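333 shares
2 comments

Desk Electrics for Beginners, Unit 2: Power on the Table

Notes by Tamsin Brunton, Ruawai Evening Workshops

Okay, last time we got as far as the wall outlet and then ran out of evening, so we pick up from there. Tonight is the stuff that sits between the wall and whatever you're plugging in. If you missed Unit 1, borrow notes from the person next to you, and please do the worksheet before we meet again (the one with the lamp on it, not the old toaster one, which has a mistake in the last row that I still haven't fixed).

1. Reading the label

Turn the power strip over before you plug it in. Somewhere on the bottom or on the packaging there should be a maximum rating, in amps or watts or both. Write it on a piece of masking tape and stick the tape on the cord near the plug. I do this with every strip in the workshop and I love it, because I can check a load without crawling around on the floor!

If you only get amps, multiply by your supply voltage and you have watts, near enough for what we're doing. If there's no rating anywhere, put the strip in the box by the door and pick another one. I mean it. Ataahua Stubbs takes that box apart with the advanced group in March, so nothing in it goes to waste.

2. Adding things up

Everything on the strip counts toward the same total. People forget this with the USB ports, because a phone charging feels like it isn't really "plugged in." It is, it's just small. A laptop charger, a desk lamp and a phone together are nothing to worry about on an ordinary strip. A space heater is a different animal and goes straight into the wall – same for kettles, hair dryers and the big glue pot.

Work through your own desk at home. List each thing, find its watts, add them up, compare with your masking tape. When I did mine, the printer was the one that surprised me. The monitor was hardly anything.

3. Shape and spacing

We spent a while on this with the last group and I want to do it again, since it's the part where you can use your eyes. Long straight strips are fine until you meet a fat rectangular adapter, which covers the outlet next door, and then you start buying extension cords to feed the extension cord. (Never plug a strip into a strip. That'll be on the quiz and also on the wall, in red.)

A round strip spreads things out differently. The outlets face different ways, or sit at opposite sides of the top, and you get at them from wherever you're sitting. They're good in the middle of a shared table. The downside is that the cords head off in every direction, so think about which edge of the table each one is going to cross before you start.

Look at the slots too. Some outlets take one kind of plug. Others have slots set at angles or stacked up next to each other so that more than one kind will go in. Don't force anything. A plug that belongs there should go in all the way with a firm push, and you shouldn't see metal between the plug and the face of the strip.

4. Lights and buttons

A lit button tells you something, but check the instructions for what exactly. On one strip the light means the whole thing is on, on another it may only cover part of it. My Drurnberg at home has a light that stays on no matter what I do to it, so I ignore it and pull the plug.

If your strip has more than one button, find out what each of them does while nothing important is connected. Ten minutes with a cheap lamp will teach you the lot. Write it down in your notebook under "switches," you'll want it for Unit 4.

5. The table itself

Flat, dry, nothing draped over the strip. If you use a cloth or a mat, smooth it out first so the strip isn't sitting on a fold and rocking every time you push a plug in. Hanging fabric wants to be clipped back and kept off anything that gets warm. Drinks live on the windowsill. Wipe the face of the strip with a dry cloth now and then, unplugged, since white plastic picks up every fingerprint going. 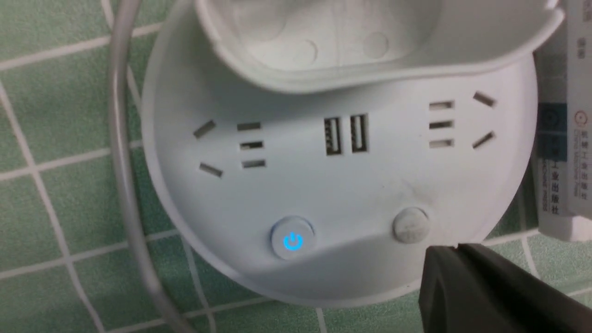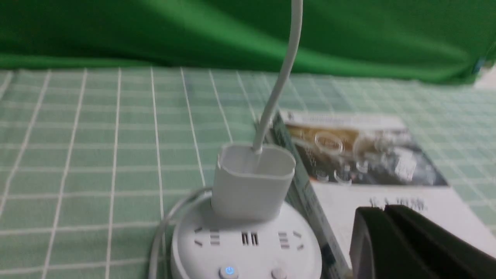
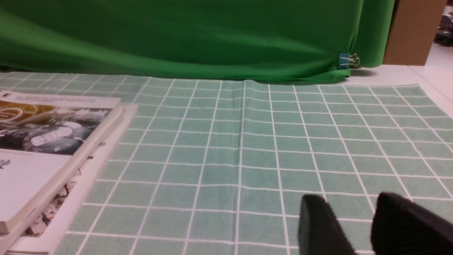

Unit 2 table. First and second: round power strip, blue power light on; a white plug is in at the back in the second. Third: green cloth held with a small binder clip.

Look closely at the first one for section 3 – angled slots out at the sides, short straight ones stacked beside them, USB in the middle. Sketch that face in your notebook from memory, then check it.

For next time

Bring one charger from home, any charger, and know its watts. Read the Justo booklet up to the page on fuses (skip the bit on dimmers, we'll get there). Anyone who wants the slides can find them on Clirker under Ruawai, Evening, Desk Electrics. If the link asks for a password, email me and I'll send it over.

3,492 views

Related
Unit 1: What's Behind the Wall Plate
Unit 3: Fuses, Breakers and Why They Trip
Unit 4: Switches
Worksheet: The Lamp
Ataahua's notes on taking a plug apart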